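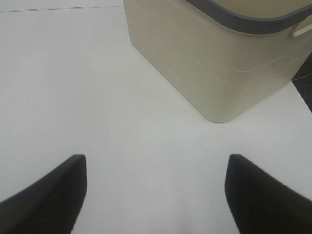

Hedmont College Instructional Laboratories
Equipment Support – Robotics

Ticket 138
Subject: Arm stops at approach position in bin handling exercise
Opened: Aug 3, 2020
Location: Robles Hall, robotics teaching laboratory
Course or group: Garkavel student project
Equipment: Zetel arm controller, parallel gripper, wrist camera
Priority: Normal
Status: Resolved, with follow-up items
Assigned to: Dwayne Haverford

Description of the problem

The Garkavel team is preparing a bin handling exercise for the introductory automation course. The arm is to approach a storage bin on the white work table, align with the rim, close the gripper on it, and slide the bin a short distance to the left. The students report that the arm reaches the approach position and then stops. The fingers remain open. The controller displays "Target not confirmed" and the program must be restarted by hand.

According to the team, the fault occurs on most attempts but not on all of them. The same program ran without difficulty during the spring term with a blue bin, which is no longer available to the group. No changes to the motion code have been reported.

The team requests that the camera be replaced if it is found to be defective, as the exercise is to be shown to incoming students in October.

Initial response

Support staff asked the team to leave the arm, table and bin in place and to provide the controller log, the camera settings file and the current version of the program. All three were received on the same day. The team was also reminded that the speed limit for student operation remains in force during testing, and that one member must stay at the stop button whenever the arm is powered.

Review of the controller log

The log shows that the arm completes its approach and requests a target position from the vision program. The controller waits 400 milliseconds for a reply. When no reply arrives within that period, it records a failed confirmation and ends the cycle. This is the intended behavior and does not indicate a fault in the arm.

On the attempts that succeeded, a reply was received shortly before the limit. On the attempts that failed, the vision program was still processing. The wrist camera delivered a complete image each time. Replacement of the camera is therefore not supported by the log, and the request has been declined for now.

Review of the vision program

The program separates the bin from the table by color and then looks for the lowest corner of the bin. The color range had been widened by a student so that the beige wall would be accepted. With the wider range, parts of the tabletop were also accepted, and the program spent most of its time sorting out regions that had no connection with the bin.

Two further points were noted:

The side of the bin carries fine, pale lines. The edge detector was set to a very low threshold and was returning many of these as candidate edges.

The thin seam in the tabletop meets the side of the bin at the left. On several attempts the program treated the seam as a continuation of the bin and placed the corner too far in that direction.

The rim is a much better feature for this purpose. It is dark gray, it is thick, and it stands out clearly against the beige wall and the white table. The team had excluded dark areas from the search in order to avoid detecting the gripper fingers, which are black and always present in the lower corners of the view. That exclusion removed the rim as well.

Corrective steps

The following steps were carried out by the students with support staff present.

1. The program was saved under a new name and the earlier version was set to read-only.

2. The general exclusion of dark areas was removed. A fixed mask was applied to the lower left and lower right of the camera view, covering the fingers in the open position only.

3. A second mask was applied along the far right, where a dark area lies past the edge of the table. Without this mask the program joined that area to the rim.

4. The search was changed to find the rim first and then to look below it for the rounded corner of the wall. Color is now used as a check and no longer as the main test.

5. The edge threshold was raised until the pale lines on the wall were ignored. The team was asked to record the value in the project notebook, which had not been done for the earlier setting.

6. The controller waiting period was extended to 2000 milliseconds for the duration of testing. This is a temporary measure. The period is to be returned to its original value before the exercise is used in class.

7. The arm was returned to the approach position with the gripper open and the bin beyond the fingers, slightly to the right of the gap between them. The students confirmed that the offset reported by the program was also to the right before they allowed the arm to continue.

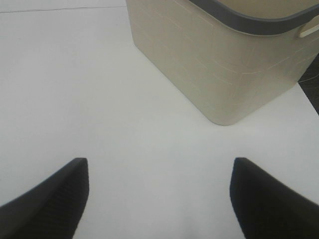
Result

Target confirmation was received on every attempt made after step 7, including those in which the bin was turned slightly by hand between cycles. The gripper closed on the rim and the bin was moved as required. On 2 attempts the bin rotated during the slide. This is a matter of grip position and not of vision – the team has been advised to treat it separately.

Comment from the project team

"We had assumed the camera was at fault and had not looked at the reply times. We would like to keep the longer waiting period if that is permitted."

Reply from D. Haverford

The longer period is permitted for testing only. A long wait conceals the kind of problem reported in this ticket, and students taking the course should see the controller respond as the Zetel training sheet describes. If confirmation cannot be obtained within the original limit, please reduce the search area before requesting an extension.

Follow-up items

Project team: restore the original waiting period and submit a fresh log.
Project team: repeat the test with the room lights at the evening setting.
Project team: propose a grip position that reduces rotation of the bin.
Support: add a note on masking the gripper fingers to the laboratory handbook.

The ticket will be closed when the fresh log has been received. Any new fault should be reported under a separate ticket.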